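Notebook, convention transcript work – April, started this entry at 8:40 in the morning

Well, we finally have the whole set of speeches in one folder. That's 187 transcripts from party conventions, state and national, all as plain text, all with a speaker and a session attached. I spent most of last week chasing down the ones with missing pages and I never want to see a scanned program booklet again (I will, I know, the county ones are still to come).

Quick recap for Gunhild, who was out when we changed the plan. We used to count applause from the broadcast captions. That was a mess. One station writes (APPLAUSE) every time a hand moves, another only does it for a standing ovation, and a third one just stops captioning when it gets loud! So now we go by the sound track and use the captions only to find our place in the speech. Much slower, much happier.

Settings I'm using at the moment, so I don't have to look them up again:

Minimum length for an applause break: 500 milliseconds. Anything shorter gets logged as a bump and ignored.
Chants go in their own column, even when there's clapping underneath.
Boos are marked B and music is marked M. Walk-on music doesn't count for anything, please stop coding it.

With those settings we get 1,162 applause breaks across everything done so far. I thought it would be more. The keynote speakers get the big long ones, no surprise there, but the people in the early evening slots are getting a lot of little short ones, and they tend to come right after a place name. Say the name of a town and the folks from that town will clap. I did a quick sort on it before lunch and it looks pretty strong, though I haven't taken out the roll call yet, and the roll call is nothing but place names. So don't quote me on that until I've rerun it.

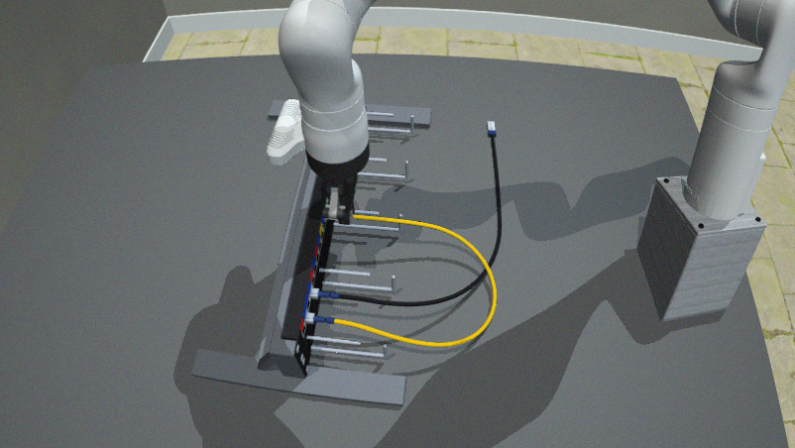
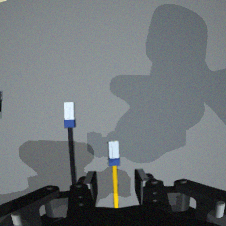
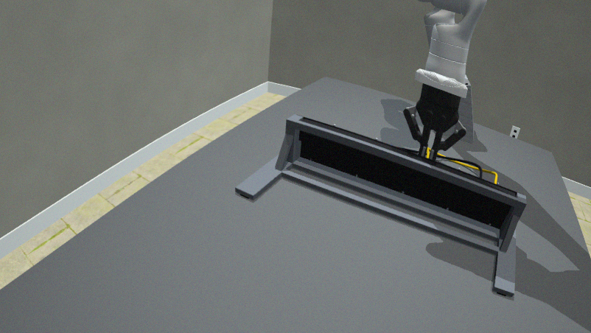
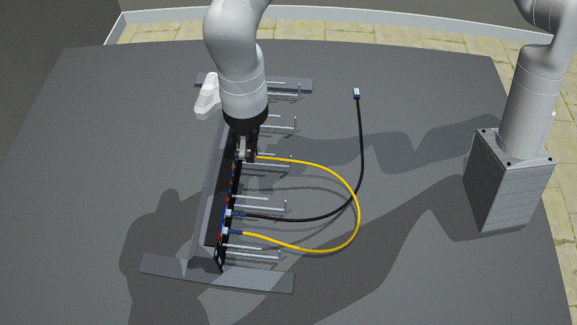

Rerun is going as I write this. Roll call is out, and so are the two opening prayers that somebody (me) had filed as speeches.

The other thing from today is the Goodwin speech. We have three versions of it: the one the campaign handed out ahead of time, the one the paper printed, and what came out of the candidate's mouth. The handout has a long part on water rates in Vultetden that never got spoken. The paper printed it anyway, so they must have worked from the handout. Gunhild's view is that we should code the spoken one only and keep the other two for the side project on dropped lines. I agree, but I'd like a flag in the main sheet so we know a handout exists. Over 55 of the speeches have one, and I keep finding more tucked into the wrong folders.

What I love about the dropped lines is how ordinary they are. I went in hoping for drama, some juicy attack that got pulled at the last minute. Mostly it's thank-yous. The session is running long, the next speaker is waiting, and out goes the paragraph about the county chairs. The Fuvari delegation got cut from four speeches in a row on the same night – poor things.

Gunhild and I went back and forth on how to code a line that gets restarted because of noise. You know the kind: speaker says half a sentence, crowd takes off, speaker says the half sentence again and finishes it. She wants it as one line with a break inside. I had it as two lines. After listening to the Brarkel speech again I think she's right, the speaker is plainly treating it as one thing and the second try is word for word the same. So it's one line, break inside, and put an R in the notes column. I need to go back and fix the ones I did the other way. That's my afternoon gone.

2:15, rerun finished. The place name effect is smaller without the roll call but it's still there for the early slots. For the late slots it's pretty much flat. My guess is that by prime time the hall is full and everybody claps at everything, so one happy table in the corner doesn't stand out. Could also be the microphones. We don't know where the crowd mics were for most of these, and if one was hanging over a loud delegation we'd be measuring that delegation all night long. Gunhild says there may be a floor plan in the second box of programs. I'll look.

Still to do:

Fix the restarted lines (me)
Add the handout flag to the main sheet (me)
Ask the archive about the session where the audio drops out before the closing speech (Gunhild)
Decide what to do with speeches given by video. Do they get applause breaks at all? The speaker can't hear the room and just plows on.

4:50. Found the floor plan. It's for the wrong year.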